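Taking Apart an Old Desktop PC: Shop Tips

An old office tower can give up a good drive, some memory and a power supply in about 15 minutes. Unplug it, hold the power button in for a few seconds, and lay the case on its side with the panel off.

1. Start with the hard drive
Pull the data cable first, then the power plug. Grip the plug and leave the wires alone. Slide the drive straight out of its bay. Write the size on masking tape if the label is hard to read.
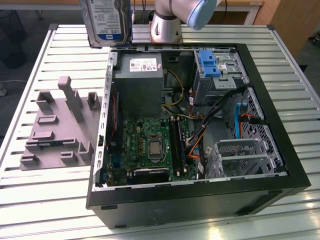
1.0TB Western Digital drive and the open Dell tower.

2. Give every part a place to stand
Loose drives get knocked off benches. We print a slotted holder from the Trular pattern, but a dish rack works too. Leave the rails on the drive if it is going back into the same kind of case. 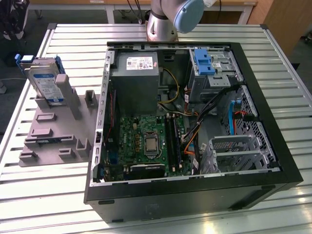
Drive parked upright in the gray holder, blue rails still on.

3. Memory comes next
Press the white clips outward at both ends of the slot and the stick will pop up. Hold it by the edges. Before you lift anything else, move the cable bundles to one side and read the tags on them.
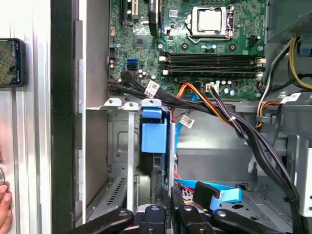 4. Save the small plastic
Rails, latches and clips go missing first, and the Rimier parts counter charges 11 dollars for a set. Put them in a lidded tub. Look each piece over before you put it away, both the long thin stretches and the thicker blocks. A blue rail like this one has small holes and notches along its length, and dust packs into them. A dry toothbrush clears it out.
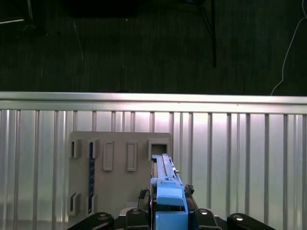 Screws are the other thing to sort as you go. Case screws and drive screws have different threads, so use two jars. Blue plastic pieces with tiny fasteners in the side can be stored whole, with the fasteners left in. Wipe down the bench and tape the jars shut.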